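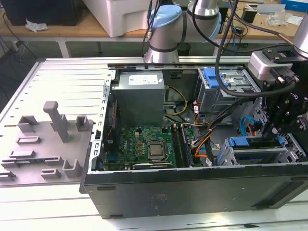
Galería: software de control y percepción para desmontaje de ordenadores

Wikunby es el nombre interno del conjunto de programas con el que trabajamos el desmontaje asistido de torres de sobremesa. Incluye el planificador de movimientos, el módulo de percepción, el ejecutor de tareas y unas cuantas herramientas de registro que han ido creciendo sin mucho orden. En esta página reunimos la imagen y las notas que solemos enseñar cuando alguien pregunta en qué consiste el trabajo diario. Los textos son cortos y suponen que el lector ha programado algo parecido.

Última revisión: 3 de agosto de 2022

El puesto
Torre negra tumbada y abierta, con el panel lateral apoyado a su izquierda y la pinza metida en la caja, cerca de la bahía inferior. El planificador trabaja con dos zonas separadas: el interior de la caja y la superficie del banco. El paso de una a otra se hace siempre por un punto intermedio elevado.

El panel como obstáculo
El panel retirado tiene por dentro un poste alto, soportes y pestañas. En el modelo de colisión lo tratamos como un prisma cerrado que llega hasta la altura del poste. Se pierde volumen útil a la izquierda, pero la consulta es mucho más rápida que con la malla completa.

La cámara de muñeca
Va montada junto a la pinza y se mueve con ella. La calibración mano-ojo se repite al cambiar los dedos y se guarda con un número de versión. Si la versión de la calibración no coincide con la que espera la tarea, el ejecutor no arranca.

Segmentación
El módulo de percepción se llama Cakum. Distingue 22 clases, entre ellas fuente de alimentación, placa base, ranura de memoria, jaula de discos y cable. La clase cable es la que da más trabajo de etiquetado y la que peor resultado tiene en los bordes.

Piezas de color
El cierre azul de la jaula y el tirador azul del soporte de disco se localizan bien con un filtro de color previo. El cable SATA también es azul y se curva hacia arriba al lado del tirador, así que el filtro por sí solo no basta. Después se ajusta un rectángulo y se descarta todo lo que tenga forma alargada y curva.

Cables
El mazo amarillo y negro que sale de la fuente hacia el centro de la caja se representa como una cadena de cápsulas. No intentamos predecir cómo se va a deformar. Las cápsulas llevan un margen generoso y se recalculan antes de cada entrada en la caja – nunca durante el movimiento.

Hilos finos
El hilo rojo y negro que pasa junto al soporte metálico trasero apenas ocupa unos píxeles en la imagen de profundidad. Para estos casos usamos solo la imagen en color y proyectamos el resultado sobre el plano de la placa. La altura obtenida no es fiable y el planificador lo sabe: añade un margen vertical fijo.

Superficies metálicas
El riel largo del borde superior y la carcasa de la fuente producen huecos en la nube de puntos. Rellenamos los huecos con el modelo geométrico de la torre una vez registrada su posición. Si el registro queda por debajo del umbral, se pide otra vista.

Registro de la torre
Para situar la caja se usan tres referencias: el riel, la esquina de la fuente y el zócalo del procesador. El zócalo es la más estable de las tres. La biblioteca de modelos tiene 13 torres medidas a mano; para las demás se parte de un modelo genérico y se ajustan las dimensiones.

Planificación del descenso
La bajada hacia la bahía inferior se calcula en dos tramos. El primero es libre, con el planificador por muestreo. El segundo es cartesiano, lento y con el control de fuerza activo desde el principio. Entre los dos hay una parada en la que se toma una imagen nueva y se corrige la posición lateral.

Control de fuerza
El lazo de admitancia está en un paquete aparte, Wragg, que se puede usar sin el resto. Recibe una trayectoria y unos límites por eje. Al superar un límite, retrocede por el mismo camino hasta el último punto seguro y devuelve un código al ejecutor. No decide nada más.

Cables del propio brazo
Los cables negros de la zona de la muñeca no están en el modelo cinemático. Los cubrimos con un volumen adicional unido al último eslabón y limitamos el giro de la articulación. Esto deja fuera algunas posturas que serían válidas sobre el papel.

Ejecutor de tareas
Las tareas se escriben como árboles de comportamiento en archivos de texto. Cada nodo tiene tiempo máximo, condición de salida y nodo de recuperación. Probamos antes con una máquina de estados y la abandonamos cuando las recuperaciones ocuparon más líneas que la propia tarea.

Registro y reproducción
Skollus es la herramienta de registro. Guarda las imágenes de las cámaras, las articulaciones, las fuerzas y el nodo activo con una sola base de tiempo. El archivo contiene ahora 2108 ejecuciones, con las fallidas incluidas. La reproducción permite cambiar la versión de Cakum y comparar las máscaras nuevas con las antiguas.

Pendiente para septiembre
Separar el registro de la torre del módulo de percepción, pasar los márgenes de los cables a un archivo de configuración por modelo de caja y documentar los códigos de error de Wragg – ahora mismo solo están en los comentarios del código.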